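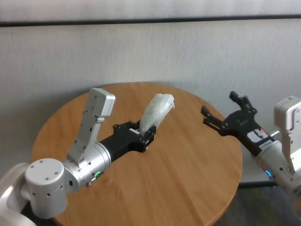 Da-eun Myung thinks we picked the wrong subject, and that people reuse far more plastic bags than our proposal gave them credit for. She wrote that on our first draft in October, and it made the whole project better!

So we changed the question. For the Skevura project we asked 184 students what happens to a bag once the shopping is put away, and we got 307 separate answers (people really do have opinions on this). Bin liners won easily. Wet gym shoes came second, and 41 answers mentioned a bag stuffed full of other bags, which we loved.

Then we tried storage at a round table, folding against bunching. Jin folded and I bunched. Bunching is quicker, but the folded bags fit in a desk drawer and were so much nicer to pull out later. We'd like to run it again with paper bags, and with more than 2 people doing the folding.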